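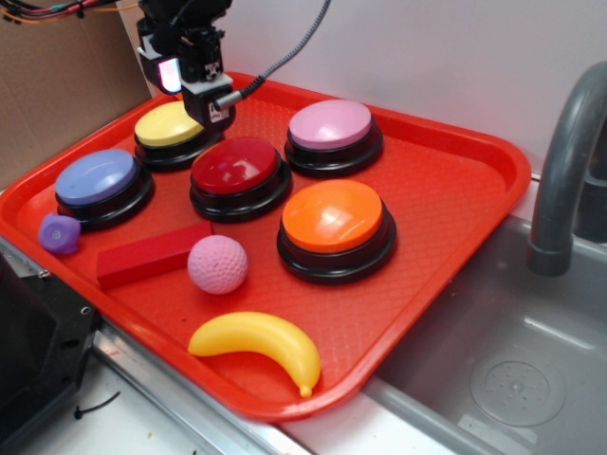
工单主题：免税资格年审后，房产税免征标记丢失，系统重复生成应税账单
产品：Folano 税籍管理，宗教及慈善机构模块
提交单位：Gronomcombe 评估区
优先级：高
状态：已解决，待观察

问题描述
年审批处理结束后，Vallance 教会名下的两宗房产由“全额免税”变为“应税”，系统随即生成本年度账单。该教会的免税资格在7月已经续期，决定书扫描件在附件栏内可以正常打开。账单尚未寄出，但纳税人门户已显示欠缴金额。

环境
服务端为评估区自有机房部署，数据库与文档库分开。年审批处理每晚运行一次，每批上限4000条。决定书由 Szekeres 文档接口导入，导入后回写税籍主表。

复现步骤
1. 在测试库中选取一个已续期的宗教机构账户。
2. 将资格到期日设为批处理运行日的前一天，续期生效日设为运行日当天。
3. 运行年审批处理。
4. 打开税籍主表，免税代码为空，税率代码恢复为默认值。
续期生效日早于到期日时，问题不出现。

处理记录

记录一
检查账户权限和操作日志，没有人工修改。免税代码由批处理账户清空，操作类型为“到期撤销”。已请评估区暂停账单寄送，并在门户端隐藏相关账单。

记录二
在测试库重跑，结果一致。关闭 Szekeres 接口后重跑，结果仍一致，排除接口回写覆盖的可能。

记录三
核对批处理逻辑。程序先执行到期撤销，再读取续期记录；读取续期记录时只取状态为“有效”的账户，而账户在上一步已改为“撤销”，续期记录因此被跳过。同批中符合该条件的账户共20个，其中5个已生成账单，其余因评估值未锁定而没有出账。

记录四
评估区询问，董事薪酬申报栏为空是否也会触发撤销。查配置表，该栏为选填，不参与资格判定。另有一个账户名下登记了航空器，属于动产税籍，走单独的批处理，不受本次问题影响。

记录五
提供补丁，将续期读取移到到期撤销之前，并取消状态过滤。测试库抽取80个账户比对，免税代码、生效日、税率代码与决定书一致。部分免税账户的比例字段也已核对，没有差异。

生产环境处理
1. 备份税籍主表和账单表。
2. 停用当晚的年审批处理。
3. 安装补丁，重启批处理服务。
4. 对受影响账户执行“恢复免税代码”脚本，参数使用决定书编号，不要使用账户编号。一个账户可能对应多份决定书，按账户编号执行会取到最早的一份。
5. 作废误生成的账单，作废原因选“资格数据更正”。选“纳税人申诉”会自动建立听证案卷。
6. 刷新门户缓存，确认欠缴金额为零。

评估区于2023年9月16日完成以上步骤，回报 Vallance 教会两宗房产均恢复全额免税，门户无欠缴。

遗留事项
作废账单仍计入应收汇总报表，原因是报表取数时没有排除作废状态。已另开工单跟踪，修复前请在导出后手工筛除。
历史年度没有做回溯检查。如评估区需要，请提供年度范围和只读数据库账户，我们提供查询脚本。
本工单在下一次年审批处理运行正常后关闭。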